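How I Fold Chunky Knits So They Keep Their Shape

I ruined a really nice sweater by hanging it up all winter (the shoulders grew little points, it was awful), so now everything heavy and knitted gets folded in my house. It takes me 3 minutes a piece and I've gotten weirdly fond of doing it!

Start with a big flat surface. I use the bed, with the comforter pulled off and just the sheet left on. Give the knit a good shake, then spread it out and pat it with your palms until the ribs run straight. Don't tug on it. If a rib has wandered off at an angle, nudge it back from the middle with your fingertips.

Check for lint while it's spread out. Dark colors show every speck, and a strip of packing tape wrapped around your hand picks most of it up. If you find a loose loop, leave the scissors alone and ease it through to the back with a crochet hook.
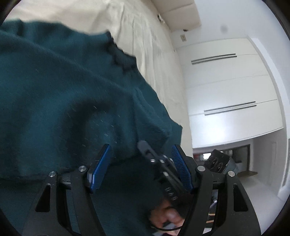 Next, fold the sides in toward the middle. For a sweater, lay each sleeve straight down over the body, then fold the bottom up in thirds. Throws are easier: in half the long way, in half again, then roll from one end, fairly loose.

Put the heaviest pieces at the bottom of the stack and stop at four or five high. I redo mine in November, when the thick stuff comes back out.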